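Trier l'atelier avant l'été

Temps de lecture : 5 min

J'ai commencé à trier l'atelier un jeudi d'avril, vers 17 heures, parce que je cherchais une clé de 13 et que je ne la trouvais pas. Je l'ai retrouvée deux jours plus tard dans la boîte des pinceaux. Entre-temps j'avais vidé la moitié des étagères sur le sol du garage et il n'était plus question de tout remettre en place tel quel.

L'atelier fait la largeur de la voiture et un peu plus. Quand nous avons acheté la maison, il y avait déjà un établi le long du mur nord, des étagères en métal et un placard sans portes. J'y ai ajouté des choses pendant sept ans sans jamais rien en retirer. Les restes de carrelage de la salle de bains y étaient encore, ainsi que les chutes de parquet, des pots de peinture dont l'étiquette était illisible et un carton marqué « divers » que j'avais fermé au moment du déménagement et pas rouvert depuis.

J'ai d'abord essayé de trier par pièce de la maison : ce qui sert à la cuisine, ce qui sert au jardin, et ainsi de suite. Ça n'a pas tenu une heure. Un tournevis sert partout, la colle aussi. J'ai donc repris par geste : mesurer, couper, percer, visser, coller, peindre. Chaque geste a une étagère ou un bout d'étagère. Ce qui n'entrait dans aucun geste allait sur une bâche devant le garage, et la plupart des objets de la bâche sont partis.

Pour la peinture, j'ai ouvert tous les pots. Ceux qui avaient une peau épaisse ou une odeur aigre sont allés à la déchetterie, avec les solvants et deux cartouches de mastic durcies. Les autres, je les ai transvasés dans des bocaux en verre quand il restait peu de chose, avec la référence et le nom de la pièce écrits sur le couvercle. Le blanc du couloir, celui que je rachète à chaque fois parce que je ne sais plus lequel c'est, est un Favum 841. Je le note aussi sur le blog, comme ça je saurai où chercher.

Les vis m'ont pris le plus de temps. J'avais gardé toutes les boîtes d'origine, souvent avec trois vis au fond, plus les sachets fournis avec les meubles, plus un seau. J'ai versé le contenu du seau sur un vieux drap et j'ai travaillé par longueur, puis par tête. Les vis rouillées ou foirées sont parties au métal. Je n'ai pas cherché à séparer les diamètres trop proches, on se débrouille en les prenant en main. À la fin il me restait un tas de pièces que je n'ai pas su nommer, des équerres minuscules, des bagues, des bouts de charnière. J'en ai gardé une poignée et jeté le reste. Depuis, rien de ce que j'ai jeté ne m'a manqué - mais c'est encore récent.

Côté rangement, j'ai fait l'erreur de commander avant de mesurer. Les caisses Foslow sont solides mais trop profondes pour mes étagères, elles dépassent et on s'y cogne la hanche en passant. Je les ai mises au sol, sous l'établi, pour le matériel de jardin. Pour le reste, j'ai pris des bacs plus plats chez Mansour, le dépôt à la sortie de la ville qui revend du matériel d'occasion. J'en ai eu pour environ 200 euros en tout, caisses comprises. C'est plus que ce que je voulais mettre dans un rangement de garage, et je n'ai toujours pas acheté d'étiquettes correctes, j'écris sur du ruban de masquage.

Je m'étais fixé une règle pour les bacs : pas de couvercle. Un bac fermé, chez moi, devient une étagère supplémentaire, et au bout d'un mois il y a trois choses posées dessus. Sans couvercle, la poussière se dépose, il faut passer l'aspirateur de temps en temps, et je préfère ça. L'autre point auquel je tiens, c'est de ne pas remplir. J'aime voir le fond. Quand on ne le voit plus, on se remet à fouiller avec la main et tout remonte dans le désordre.
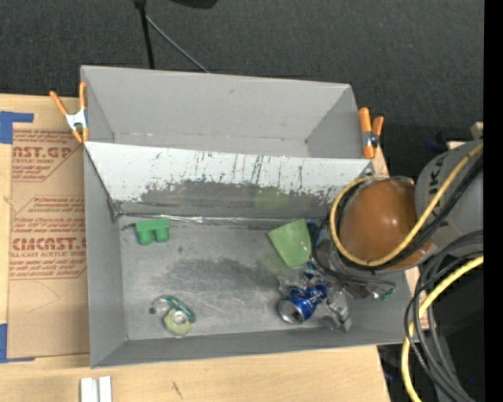 Un bac gris à deux compartiments. Les rayures du fond ne gênent pas.

L'occasion a ses inconvénients. Il faut accepter des bacs de tailles différentes, des traces, des coins abîmés. J'ai lavé ceux de chez Mansour à l'eau chaude avec du savon noir, dans la cour, et je les ai laissés sécher à l'envers sur la clôture. Les traces qui ne sont pas parties sont restées. Pour des outils, je ne vois pas l'intérêt d'insister.

L'établi a été vidé en dernier. Je l'ai poncé au grain moyen, j'ai rebouché les trous de perceuse les plus profonds et j'ai passé une couche d'huile dure. L'étau Grarkham, qui était monté trop près du mur, a été déplacé à l'angle gauche. On peut enfin y serrer une planche longue sans ouvrir la fenêtre. J'ai dû percer deux nouveaux trous et racheter des boulons, alors que j'en avais certainement dans le seau.

Il me reste le mur du fond. Je voudrais y suspendre les scies et les serre-joints, sur un panneau perforé ou sur de simples tasseaux avec des clous, je n'ai pas décidé. Les tasseaux ne coûteraient rien, j'ai les chutes. Le mur est en parpaings et il s'effrite un peu à hauteur d'épaule, il faudra des chevilles longues. Je verrai ça quand il fera moins humide.

Le carton « divers » contenait des rallonges, un thermomètre de bain, la notice d'un four que nous n'avons plus et les clés de l'ancien appartement. Les rallonges sont sur l'étagère « percer », faute de mieux.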